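Is it okay to skip the middle of Lostcombe, or do I have to suffer?

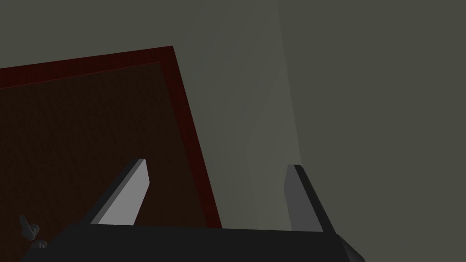
Posted by Kha Đào, January 2024

So my cousin has been on my case since September to watch Lostcombe, and I finally gave in over the break. I loved the first stretch! The mystery with the ferry bell, the two sisters who won't talk to each other, the music, all of it. I was staying up way too late and telling everyone at work to start it.

Then they leave the village and it turns into a totally different show? Now there's a tournament, and a guy with a hawk, and the sisters are barely in it. I'm five episodes into that part and I keep picking up my phone. Last night I had to rewind because I missed a whole fight and then realized I didn't care who won.

My cousin swears the ending is worth it but he won't tell me anything because of spoilers. Can I jump ahead to when they go home, or will I be lost? And is the manga any better here? I don't mind reading, I just don't want to buy a big pile of volumes to find the same tournament in there. No ending spoilers please, I've managed to stay clean so far.

Simin Salehi

Oh, the hawk guy. I feel you. I dropped it at the same spot the first time and didn't come back until my roommate put it on while I was cooking and I got hooked again by accident.

You can skip most of it, but please don't skip all of it. Watch the episode where the older sister gets the letter (it opens on her washing her hair in the rain, you can't miss it) and then watch the last 2 episodes of the tournament. Those set up pretty much everything that matters later. The rest is fights, training, and a beach trip that I'd pay money to forget. There's one flashback in the semifinal with their grandmother that people love, and I guess it's sweet, but it gets replayed almost whole near the end so you'll see it anyway.

If you get to the part after they come home and someone mentions "the debt" and you're confused, that's the hair-washing episode, so go back and check you saw the right one.

Also the opening song changes when they get back to the village and it's so much better. I have it as my alarm, which has maybe ruined it for me a little.

Ehsan Nouri

just watch it all, people have no patience anymore. it's not even that long. the tournament is the best animated part of the show and hawk guy is great

Itsuki Chiba

I can speak to the manga, I own the whole run. The tournament is in there but it's way shorter, 80 pages and done. The anime was catching up to the author at that point so the studio stretched it, and you can tell, there's a lot of people standing on a wall looking shocked. In the book the sisters stay in the story the whole time too, they write to each other between matches. Almost none of that made it to the screen and I'm still kind of mad about it, because it's the reason the ending hit me so hard on paper.

You'd only need 2 volumes to cover what you're stuck on. See if your library has them before you buy. Mine did, and I only ended up with my own set because I kept renewing theirs and started feeling bad. The art is rougher than the show early on, lots of scratchy lines, but I got used to it fast.

Then go back to the anime for the homecoming. The voice acting in that last part is really something and I wouldn't want you to miss it. Simin's right about the letter episode, by the way, watch that one even if you read the books, they added a scene to it.

Kha Đào

Thank you both (and Ehsan, sorry, I tried!). I put the books on hold at the library and I'm going to watch the letter episode tonight. I'd already turned it off right before that one, so apparently I quit at the worst possible moment.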